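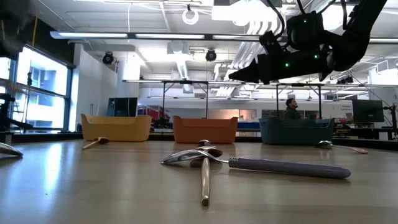 Heat from the ground beneath the car park

When the Dabbas community building was completed, its heating relied on two oil boilers and a fuel delivery every August. Both boilers have now been retired. In their place, a ground source heat pump draws on 12 boreholes, each sunk to a depth of 117 metres beneath the staff car park.

The principle is well established. Fluid circulates through buried pipes, gathers low-grade warmth from the rock and gives it up to a refrigerant, which is then compressed to a useful temperature. The system at Dabbas supplies radiators, hot water and the underfloor circuit in the main hall.

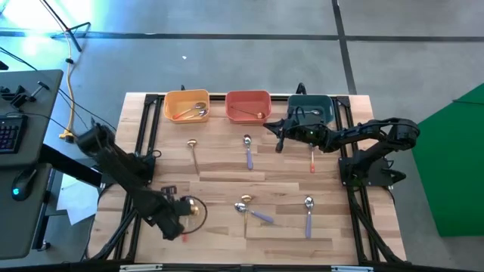

Midico Building Energy Department

Nives Cocco, who led the design, recalls that the greatest difficulty lay indoors. The original radiators had been sized for very hot water, and 22 of them were replaced with larger units before the pump could be commissioned. Drilling, by contrast, finished ahead of schedule.

Tarmo Koppel, the site engineer, advises owners of similar buildings to begin with the fabric. "Insulate first, then measure the heat loss again," he says. "The pump you need may be a smaller one."

The department will publish its first full year of meter readings — electricity consumed and heat delivered — once the current heating season has closed. A second installation, at Aner, is at the survey stage.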